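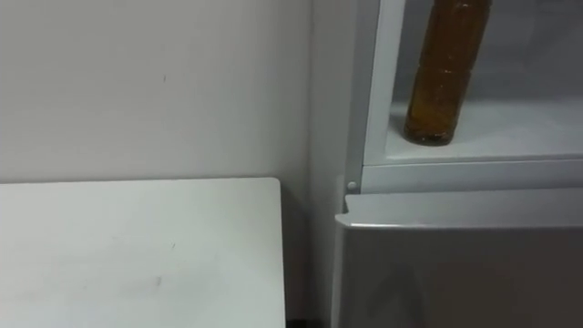
White table, white wall, and a corner that could do with some paint.

How to paint a small white kitchen without living in chaos for a fortnight
By Mirjam Aigner, May 22, 2018

I have painted four kitchens in my life, three of them badly, and the last one (ours, in April) well enough that my sister-in-law asked who we'd hired. I was so pleased I nearly gave her a business card! So I thought I'd put down how I went about it while it's still fresh, and while I can still remember which tin was which.

White is harder than people think. Every bump and scuff shows, and the shop will happily sell you eleven whites that look the same under their lights and quite different at home over breakfast. I brought home three sample pots, painted squares of each on lining paper, and moved them about with a bit of tape for a week before I chose. I went for a plain matte one in the end, the washable sort meant for kitchens. Please do buy the washable sort. I used ordinary bedroom emulsion in our old flat in Vilance and every splash of tomato is probably still there.

What you'll need
A roller with a medium sleeve, and a spare sleeve
A small roller for awkward places
An angled brush, the best you can afford
Sugar soap, a bucket and two sponges
Filler and a filling knife
Fine sandpaper
Decorator's tape
Dust sheets, the cloth kind if you can get them
Stain-blocking primer, only if you have stains

Working out the paint
Measure the length of each wall and multiply by the height, then add them all up. Take off the door and the window if they're large. I don't bother with sockets and such. Our longest wall is 359 cm, and by the time I'd finished adding I knew that one big tin would do two coats with a little left in the bottom for touching up. The tin tells you how far it goes, and I always assume it's being optimistic. If you need two tins, mix them together in a big bucket before you start, or you may find a faint change halfway along a wall which you will then look at every day.

Step 1. Move things out
Empty the worktops completely. I know it's a bother. Anything too heavy to carry goes to the middle of the room under a sheet, and the fridge should be pulled forward far enough for you to get a roller down the side of it. Switch it off at the plug first and keep the door shut. Do lay an old blanket down before you drag anything -- I have a long scratch on my conscience from the Vilance kitchen and I'd like to spare you one of your own.

Step 2. Wash the walls
Everybody wants to skip this, and I did too, the first two times. Kitchens collect a film of grease you can't see, and paint sits on top of it and peels. Mix the sugar soap as the packet says, start at the bottom and work up so you don't get runs, then rinse with clean water and leave it overnight. You'll be surprised at the colour of the bucket.

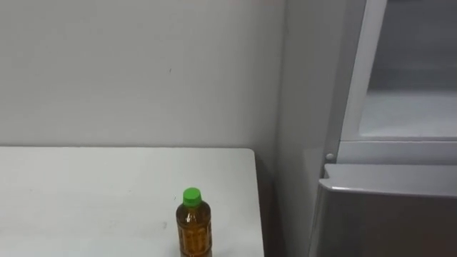
Anything shiny wants a rub with sandpaper after the wash or the new coat won't hold, Ekpo wrote to me when I put the first version of these notes up, and you should say so before people get to the filler. Quite right, and so I'm saying it. A light rub is plenty, with a damp cloth afterwards to take up the dust.

Step 3. Fill and sand
Go round with a lamp held close against the wall, so the light falls sideways, and mark every dent and old screw hole with a soft pencil. Press the filler in, leave it a touch proud, and sand it flat once it's hard. Deep holes need two goes. Then put a dab of paint over each filled spot and let it dry before the first proper coat, otherwise they drink up the paint and show as dull patches.

Step 4. Cut in
This is my favourite part, oddly enough. Put the radio on. Load the angled brush only a third of the way up and draw a slow line along the ceiling, down the corners and round the woodwork, making a band as wide as your hand. Do one wall at a time and roll it straight after, while the edge is wet. If you cut in the whole room first and then go for lunch, you'll have a picture frame round each wall for ever.

Step 5. Roll
Start in a top corner. Roll a big W, fill it in without lifting off, and finish with light strokes all going the same way. Don't press! A roller that squeaks wants more paint.
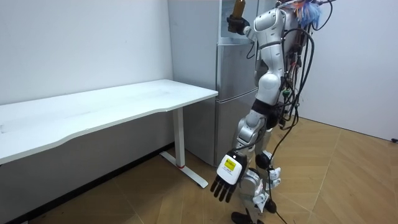
Leave the first coat at least four hours, longer if the weather's damp, and wrap the roller tightly in a carrier bag in the meantime so you needn't wash it. The first coat will look dreadful. Mine was so streaky that I rang my friend at Skerkunska in a bit of a state, and she told me to go to bed. By the next morning it had evened out, and the second coat went on in half the time.

Pull the tape off while the second coat is still slightly soft, slowly, and back on yourself at an angle. If it has already gone hard, run a craft knife lightly along the edge first.

Step 6. Putting it all back
Give it a full day before you push furniture up against the walls, and a couple of weeks before you scrub them. Pour the last of the paint into a clean jam jar, fill it nearly to the top, and write the name of the colour and the room on the lid.

The whole job took me four days, with a good deal of tea. The table went back last, and I've since bought felt pads for the feet from the hardware shop on the Trondville road, a packet of 200, so if anyone nearby would like some, do ask.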